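Section 4. Preparing the table and stacking the blocks

This section explains how to set up the table for the Skorkitz block set and how to build the first stack. Please read the whole section one time before you begin. If you have already done the setup in Section 3 (mixed shapes), you must still repeat steps 1 to 4, as the tape marks are different.

4.1 What you need

The colored cubes from the small tray: one red, one yellow, one green
Black tape
A white table top
A dry cloth
The score sheet (form 37, at the back of this guide)

Other cubes can stay in the box. Please do not mix cubes from the old Lellow set with these ones. The sizes look the same in the hand but they are not the same, and a mixed stack leans to one side.

4.2 Marking the table

1. Wipe the table top with the dry cloth. Old stains and small scratches do not matter for this work. Crumbs and grains of sand do matter, because a cube which stands on a grain will rock.

2. Make a square outline with the black tape. Put down the four sides one after the other and press each of them with the thumb from the middle to the ends. The inside of the square must stay free of tape.

3. To the left of the square, put one single strip of tape. It does not have to be perfectly straight. The strip is the waiting line, and the square is the building place.

4. If your table is made from more than one panel, choose a place for the square where no seam goes under it.

Note: Paper tape is easier to remove, but its edge comes up after some days. In the Sarmiento rooms we changed to black tape after 223 sessions and we keep it now for all tables.

4.3 Building the stack

5. Put the red cube inside the square, directly on the table. It may stand nearer to one corner. There is no penalty for this, as long as the cube does not touch the tape.

6. Put the yellow cube on top of the red cube. Lower it slowly and release it only when you feel the contact. The edges do not need to match exactly.

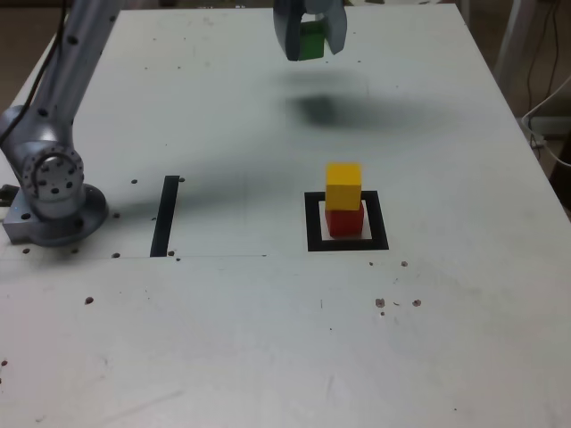

A small offset between the two cubes is accepted. The rule we use is simple: if more than half of the upper cube has support, the stack is good and you may continue. If it is less, take off the upper cube and place it again. Do not push it sideways on the stack, because then the lower cube moves together with it and you lose both positions.

7. Bring the green cube above the stack and stop for a moment before going down. Check that its lower face is level.

Caution: Keep sleeves, cables and papers away from the square during steps 6 and 7. Most fallen stacks in our records come from a sleeve.

4.4 When the cube is not level

It happens often that the third cube arrives tilted. In this case do not try to correct it by pressing it on the yellow one. Go up again, put the green cube down on the free part of the table, take it one more time with the hold at the middle of two opposite sides, and come back. If the cube turns again, look if its faces have dust or old glue, and clean them with the cloth.
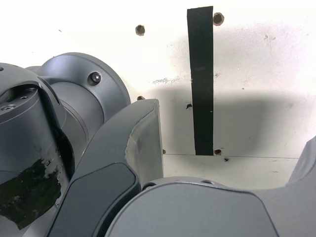
Souad Shehata wrote to us that she doesn't agree with going back to the table every time. In her groups they allow one correction in the air, and only after the second bad try must the cube go down. She says that the beginners lose patience otherwise. We leave this choice to the person who leads the session, but please write on the form which rule was used.

Note: Small marks and worn corners on the cubes are normal after long use. Replace a cube only when it cannot stand flat any more. The order number for a single cube is Kinell 1,069, and the color must be written next to it.

4.5 Finishing the stack

8. Lower the green cube until it rests on the yellow one. Release both sides at the same time. If one side opens earlier, the cube will turn a little.

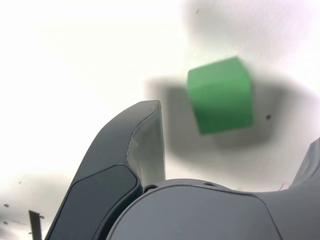
9. Wait for 7 seconds without touching the table. If the three cubes are still standing, mark "complete" on the form.

10. Take the stack apart from the top: green, then yellow, then red. Put the cubes back in the small tray. The tape stays on the table for the next session.

Questions about this section can be sent to Pylyp Kravets. Changes to the tape marks are described in Section 5.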